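4. Fault report: finger slip on the left gripper

Written by Nayeli Mendoza. Group members: Isauro Zamudio, Yatziri Pacheco.

4.1 What the task was

Our project records a person picking up fruit with a hand-held gripper and putting it in a box. The recordings are used to train a pick-and-place program. We worked at a table in a living room so that the background would be untidy, as it is in most homes. Our target was 3000 grasps by the end of November.
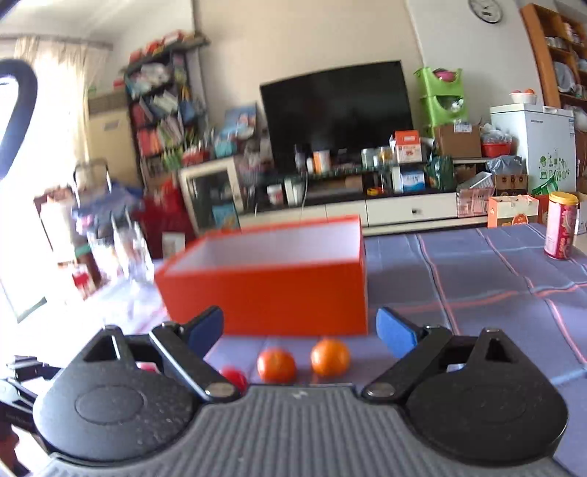 Figure 6. Fruit on the tablecloth in front of the open fingers, with the open box beyond.

4.2 What went wrong

On October 4, 2024 Isauro reported that tangerines were turning in the fingers during the lift. We had put this down to careless handling and carried on. When Yatziri went through the logs that evening, 37 grasps had been marked as good although the fruit had dropped before it reached the box. The software only checks that the fingers have closed and then opened again, so a drop over the table looks the same as a proper release.

The second problem was in the linkage. One pivot screw had worked loose and the left finger closed up to 11 mm behind the right one. Small fruit was pushed sideways before it was held. Large oranges were hardly affected, and our short test at the start of each session used a large orange.

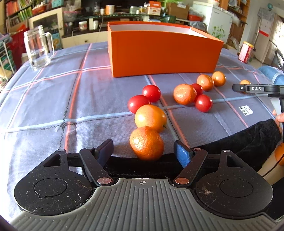 Two-gripper sessions made the fault harder to trace. Both units wrote to the same log folder, and for the first 30 minutes the left and right labels were swapped. We checked the wrong unit first and lost most of a morning on it.

4.3 What we changed

The screw was refitted with thread lock. Mr Robles asked us to add a pivot check to the start-up sheet, and the test now uses a tangerine. The bad grasps were relabelled by hand from the video. We have not yet changed the release check in the software. Isauro is working on a version that looks at where the gripper is when it opens.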